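Product Review: Trernlow Stackable Tumbler Set

The Trernlow tumbler set is sold for use in canteens, day centers and staff kitchens. It was reviewed by the Lodurton Equipment Advisory Service at the request of member sites that are replacing older glassware. Sets are supplied in cartons of 100, and the tumblers are offered in red, blue or clear plastic. The supplier, Sikora, lists the set under catalog number 836.

Three member sites used the tumblers in daily service from September to December. Each site was asked to wash them in its own machine, on its usual program, and to report on staining, stacking and general wear.

Washing results were good. The tumblers kept their shape, and the color did not fade to any degree that staff could notice. Tea left a faint brown ring inside the clear version when cups stood overnight. A short soak removed it. The red and blue versions showed no ring.
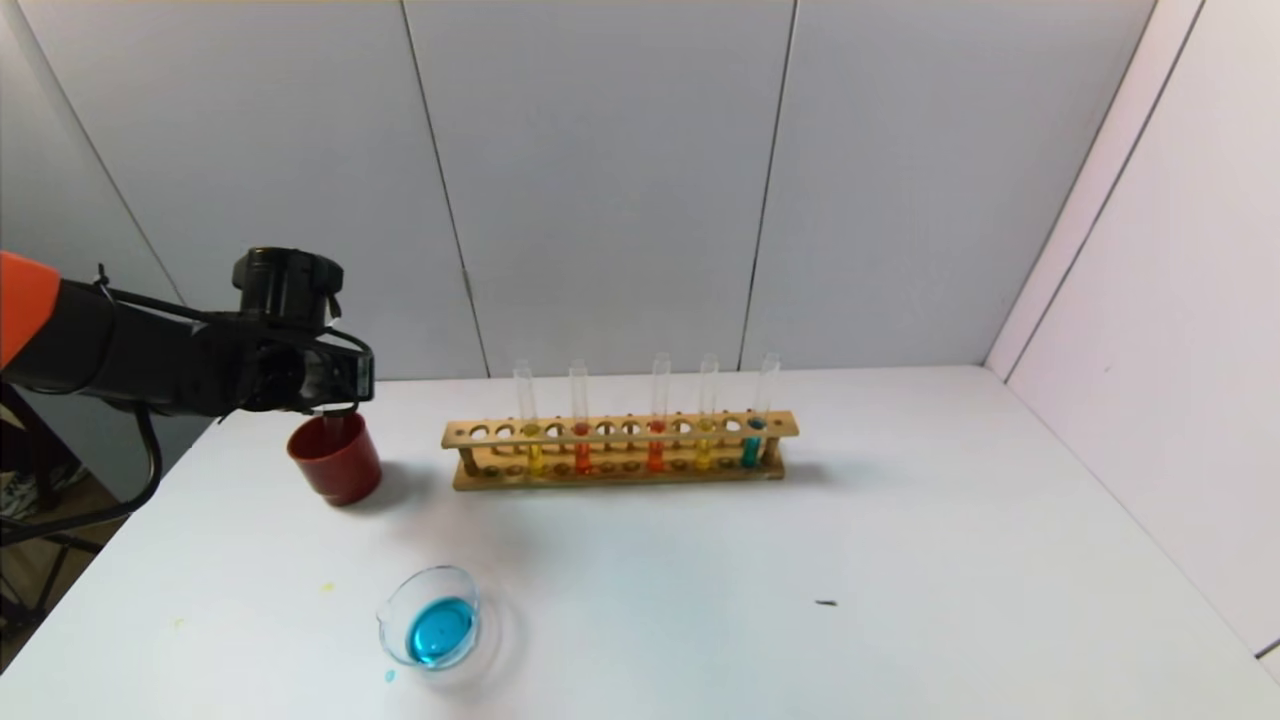 Stacking was less satisfactory. The supplier states that 11 tumblers may be stacked safely, and stacks of this height did stand without support. Tumblers put away damp tended to stick together, however, and two sites reported that staff had to twist them apart before the breakfast service. The competing Fasix tumbler has small ridges on the inside wall that prevent this. Sites with limited drying space may prefer the Fasix product for that reason.

The rim is smooth and comfortable to drink from. The base is wide enough to stay steady on a tray. Older visitors at one day center found the outer surface hard to grip with wet hands, and a textured band would be a useful change in any later version.

Replacement tumblers can be ordered singly, although delivery is charged on each order. Lids are sold separately and were not tested.

Rating: Recommended for canteens and staff kitchens with adequate drying racks. Sites serving people with reduced grip should request a sample before placing a full order.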